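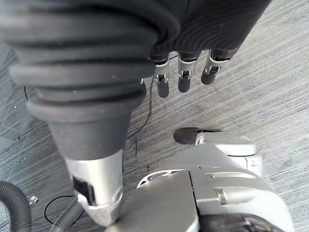 工单主题是洗碗机排水不净,程序走到末段停机。机型为Fanell嵌入式,安装在岛台水槽右侧,排水管绕过水槽柜后接到下水三通,三通的另一路接Cárdenas厨余处理器。客户通过Prurosico商城的售后入口提交,描述是“洗完以后底部有一层水,面板显示E6,按开关能消掉,下次还来”。客户在表单里还问柜内那段管子为什么不是光滑的。机器底部集水槽到排水泵之间用的是一段波纹软接头,外形和图上那只黑色套筒接近,环形的棱一圈叠一圈,往下逐级收窄,末端变成一段光滑的锥形口。这个结构本身没有问题,但凹槽里容易挂油脂,后面的排查会提到。

工单状态:已解决,保留观察
优先级:普通
类别:大家电/洗碗机/排水
保修:在保
附件:客户上传的柜内照片、程序记录、售后图片

客户原始描述

7月换了厨房台面之后开始出问题。换台面时洗碗机拉出来过,装回去是台面师傅弄的。刚装回去那阵子能用,后来洗完底下有水,刚开始很浅,拿抹布能吸干,再后来水没过滤网。标准程序和节能程序都会报错,快洗偶尔不报。滤网我自己洗过,没有用。洗涤剂一直用同一种,没有换过。水槽下水正常,不堵。厨余处理器也能转。请问是不是泵坏了,要不要换机器。

第一次回复(在线)

您好,E6在这款机型上表示排水超时,即控制板发出排水指令后,水位在规定时间内没有降到下限。出现这个代码不等于排水泵损坏。管路堵塞、管路弯折、排水管接口未打通、泵腔内有异物,都会触发同一个代码。请先不要订购配件。

麻烦按以下顺序检查,每做完一步运行一次单独排水,看水能不能下去:
断电,关进水角阀,打开下篮,取出滤网组件,把集水槽里的水舀干净。
看集水槽底部的泵盖有没有松动,附近有没有碎玻璃、果核、牙签一类的东西。
打开水槽柜,看排水管有没有被垃圾桶、净水器或者柜板压住。
确认排水管有一段固定在台面下沿的高位,没有直接平铺到三通。
如果水槽下面装了厨余处理器,请告诉我们排水管是接在处理器上面的接口,还是接在处理器后面的三通上。

请不要往机器里倒管道疏通剂。强碱类产品会损伤密封圈,残液也会在下一次进水时溅出来。

客户回复

照着做了。舀出来的水约3000毫升,有油花,颜色发浑。泵盖没松,旁边捡到一小片标签纸,像是果酱瓶上泡下来的。管子没有被压住,但是比以前看着长,在柜子后面盘了一圈。高位固定没有看到,有个空的卡子在柜板上。排水管接在三通上。

取出标签纸后单独排水,水下去了一部分,声音是先正常,后来变空,再变正常,反复。最后停的时候底下还有水,比之前少。
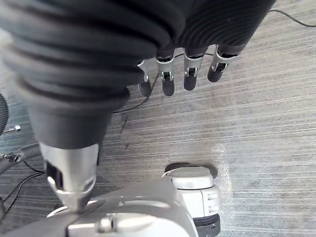
根据这次反馈,可以先把泵完全不转的情况排除。泵不转时听到的是低沉的嗡声,或者没有声音,水位也不会变化。客户听到的声音在带水和空转之间来回切换,说明泵能把水送出去,但停泵以后又有水流回来。回流常见的原因有两种:单向阀关不严,或者排水管没有高位弯,水槽里的水借着液位差倒灌进机器。空卡子的情况支持后一种,台面师傅把机器装回去时很可能没有把管子重新卡上。

另外一个问题是管子变长。原厂排水管的长度足够从机器背面走到水槽柜,一般不会多出一圈。请客户查看管壁上的印字。

客户回复

管子上印的是Prastedska,不是Fanell。中间有个接头,用卡箍箍的。问了台面师傅,说原来的管子拉机器的时候扯裂了,给我接了一截新的。没有跟我说。

第二次回复(在线)

谢谢您的确认。加接管段本身不影响在保状态,但由加接引起的漏水不在保修范围内,请先检查卡箍位置有没有潮湿或水渍。现阶段建议这样处理:

把排水管重新卡到柜板上的卡子里,最高点尽量贴近台面下沿。
盘起来的一圈放开,多余的管子不要水平堆在柜底。管子在柜底形成低弯,残水和油脂会留在里面,时间长了会变窄。
接头处如果是内插式的,内径会比原管小,杂物容易卡在这里。条件允许的话,后面我们会换成整根原厂管。

处理完以后运行单独排水,停机后等一会儿再看底部水位。滤网下方留一点清水是正常的,水面低于滤网底座即可。水面高过底座,或者等的过程中水位上升,请再联系。

客户回复

卡上以后好了很多。停机后水位不上升了。但是今天晚上用强力程序洗锅又报E6,底下的水没有以前多。另外有件事不知道有没有关系,强力程序跑到加热的时候厨房插座跳过一次闸,当时烤箱开着。

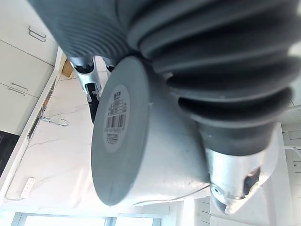
跳闸和排水故障分开记录。洗碗机与烤箱共用一路插座,烤箱铭牌标的是3000瓦,洗碗机进入加热段以后两台同时取电,超过了这一路的承受能力。已告知客户两台机器不要同时使用,并请有资质的电工查看厨房回路,看能不能给烤箱单独拉线。请勿自行更换更大规格的空气开关。断电恢复后,控制板会从排水步骤重新开始,如果此时管路本来就不畅,报错的机会会增加,但断电不是根本原因。

强力程序报错而其他程序不报,和水量、水温有关。强力程序用水多,洗下来的油脂也多,热水把油脂带到温度低的管段以后又凝住。结合第一次舀出来的水里有油花,判断集水槽后的波纹软接头或加接处已有部分堵塞。这一步需要拆机,转上门。

上门记录

到场时间:上午
现场情况:机器可正常开机,无漏水,底部积水未过滤网。水槽下水通畅。
工具:接水盘、吸水布、卡箍钳、软刷、手电、万用表

断电关水后将机器拉出,机器背面地板干燥。先拆三通一侧的排水管,从管口倒出少量浑水,管口内壁有灰白色油垢。三通接口的封堵已打开,内部无残留胶片,这一项排除。

拆加接处卡箍。接头为内插式塑料直通,入口处缠有一团纤维和标签纸残片,和客户在泵盖旁捡到的是同类材料。清出后对光查看,通道恢复。接头内壁有毛边,容易再次挂住杂物,不建议继续使用。

拆下底部护板,检查波纹软接头。凹槽内油脂附着较厚,用温水和软刷从粗的一头往细的一头刷洗,未使用金属工具,避免刮伤。外壁无裂纹,弹性正常,两端密封面完好,装回原位。清洗后在接口处加水观察,未见渗漏。

排水泵拆检:叶轮转动有正常的磁阻感,无缺齿,无缠绕。绕组通断正常。泵腔内有一粒胡椒,已取出。单向阀橡胶片边缘有油垢,擦净后贴合良好,暂不更换。

更换整根Fanell原厂排水管,取消加接。管路从机器背面沿柜侧上行,卡入高位卡子,再下行至三通。拆下的Prastedska管段交还客户。

测试:单独排水运行正常,声音连续,停机后水位不回升。随后运行强力程序全程,未报错。柜内各接口用干纸巾擦拭检查,纸巾干燥。机器推回,调平脚已复位,门与左右柜门对齐。

客户当场提问:厨余处理器要不要先开再开洗碗机。答复:排水管接在处理器后面的三通上,处理器的存渣一般不会进入洗碗机管路,但两者汇到同一根下水。处理器使用后多放一会儿冷水,把碎渣冲走再启动洗碗机。油脂不要倒进处理器。

客户又问要不要买机体清洁剂。答复:可以用,按包装说明空机运行,不要与洗涤块同时放。清洁剂对油垢有效,对标签纸和纤维没有作用。带纸标签的瓶罐先把标签撕掉再放进下篮。 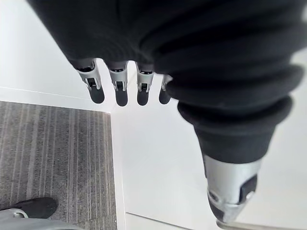 附图4:黑色针织护套在手背处堆叠成折,下缘伸出并排的手指。

费用

在保,上门及检修不收费。排水管:原管由第三方拆装时损坏,按配件价收取,客户已确认。软接头清洗未更换,不产生配件费用。

回访

客户反馈各程序都用过,没有再报E6。强力程序洗过烤盘和汤锅,底部水位正常。烤箱已经约了电工看线路,还没有来。客户反映推回去以后下门缝有一点轻微的震动声,洗的时候能听到,冲的时候没有。

震动声处理建议:打开门,检查门框上方固定片的螺丝是否拧紧。新台面的下沿和旧台面的厚度可能不同,固定片如果没有顶到台面,机器在喷淋时会有小幅晃动。螺丝不要拧进石材,石材台面应使用侧面固定。客户自查后回复,上方固定片确实悬空,改为侧面固定,声音减小。

内部备注

同类工单处理时,E6先问近期有没有动过橱柜、台面或水槽,再问泵的声音。本单如果一开始就问到拉机器的情况,可以少一轮往返。
在线排查表里“排水管是否被压住”后面,加一条“管壁印字是否为原厂,中间有没有接头”。
客户报跳闸时单独建关联工单,不要并入排水类别,统计时会混。
单向阀未更换,如果保修期内再次出现停机后水位回升,直接带阀片上门。
配件仓Fanell排水管已出库,请补一根。

工单关闭条件:电工检查结果由客户自行保留,不影响本单。震动声如再次出现,在原工单下回复即可重新打开。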